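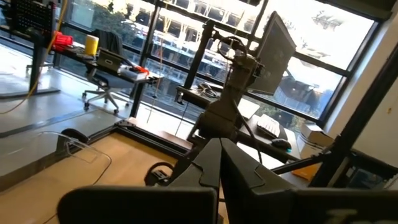
Work, Desks and Small Bins: Handout 5
Course notes, Solange Bouvier
Updated May 4, 2023

Read before class. Bring a pencil and at least one objection.

Last week we ended with the claim, repeated in nearly every office advice book on your list, that a tidy room makes for tidy work. I asked who believed it and most hands went up. I then asked who had seen any evidence, and we lost twenty minutes. These notes pick up from there.

1. What is being claimed

The Puren method (the long reading, the one with the awful cover) says two things and treats them as one. First, that people find things faster when each thing has a fixed place. Second, that people think better when there is less in view. The first is a claim about looking for a stapler. The second is a claim about the mind, and it is a much bigger one. Keep them apart in your essays. Most of you didn't in September, and I wrote "which one?" in a lot of margins.

The first claim I can mostly live with. If the keyboard and mouse are side by side on the desk, you don't go hunting for the mouse. Fine. But notice how little that gets you. A keyboard and mouse sit together because of how people use them, and they would do that with or without a method.

The second claim rests, in Puren, on a single survey in which people were asked whether they felt calmer after tidying up. They had just spent an afternoon tidying up. What did we expect them to say?

2. Desks by the window

Ferrand has a chapter on placing desks against windows. He is for it. Daylight, he says, keeps people alert, and a view gives the eyes a rest. He has a diagram with a very cheerful sun in it.

Questions I would put to him:

Where does the glare go? Bright glass behind a screen is hard on anybody who has to read that screen, and the chapter is silent on it. He could have mentioned a blind.

What is the view of? A building across the street, with its own rows of windows, may rest the eyes. It may also be a row of strangers having lunch.

Who gets the window? In the offices Ferrand visited, the window desks went to the people who had been there longest. He then reports that window desks go with better work. I leave that one to you.

And what ends up on a window desk? By my own observation: a laptop, a phone with a coiled cord that has outlived several office moves, a box with other things on top of it. A desk against a window has an edge where things come to rest. Ferrand's diagrams show desks with one cup.

3. Cables

None of the three books deals with cables properly. Isov gives them half a page and tells us to "route them out of sight." Out of sight is a fine place for a cable that never needs to be unplugged. For the rest, it means crawling under the desk.

A cable hanging from above is ugly, and you can follow it with your eye from one end to the other. I know which I'd choose when something stops working. Isov would call this clutter. His word for anything he doesn't want in the photograph is clutter, and I'd like you to look for that when you reread him.

4. Clear bins

We come to the part some of you were looking forward to. Greltberg sells a starter set of clear bins with a course attached, and the course makes the following argument: a clear bin shows you what is inside, so you don't need a label, so you put things back.
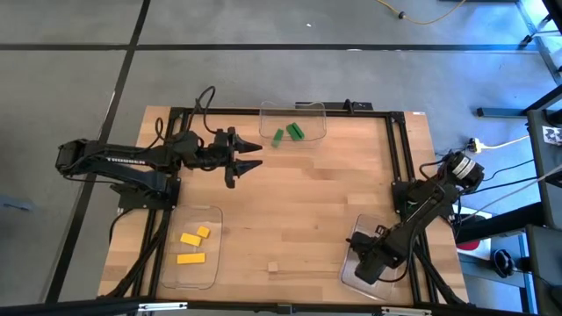
Go through it one step at a time.

A clear bin shows what is inside. Yes, from above, with decent light and not much in it. Two green blocks in the bottom of a bin are easy to see. Now fill it to the rim and look from the side. You see whatever happens to be pressed against the plastic.

So you don't need a label. This only follows if the bin has something in it. An empty clear bin tells you that it is empty. It doesn't tell you what belongs there, and that is the one thing a person holding a stray block wants to know. Labels answer that question, even handwritten ones on tape.

So you put things back. Here the course simply hopes. Seeing where a thing goes and walking over to put it there are different acts. Anyone who has shared a kitchen knows this.

I will grant Greltberg one point. Small parts on a bare wooden top do roll, slide and get swept off by a sleeve, and a shallow container stops that. A butcher-block surface is pleasant to work on and has only a low frame at its edge. But a shoebox lid would do the same job, and nobody is charging for a course on shoebox lids.

Also worth a thought: the floor. A small block dropped on carpet stays close to where it fell. Dropped on a hard floor it goes under the furniture. I have yet to find a page on this in any organizing book, and I'd trade all of Ferrand's suns for it.

5. The number

You will have seen the figure 2,090 in the Greltberg booklet, given as hours saved over a working life. There is no source. Solène Bouvier (no joke about the name, please, we've heard it) tried to get back to it for her thesis and found the number had come from an earlier edition of the same booklet, where it had no source either. Don't cite it. If you must mention it, mention it as a number somebody printed.

6. For next time

Choose a work surface you use every day. Leave it alone, no cleaning up first. Write 300 words on where things are and why you think they got there. Then ask someone who shares the room to do the same without seeing yours. Compare.

I want disagreements in the write-up. If both accounts match perfectly I'll assume you talked.

Don't use the words "flow," "intentional" or "decluttered" unless you are quoting. Late papers go in the tray outside my door, the one marked IN. The one marked OUT is also full of papers coming in, and I have stopped fighting it.

Reading: Isov, the chapter on shared tables. Skip the quiz at the end, it only wants to sell you the second book.

5 comments
2 shares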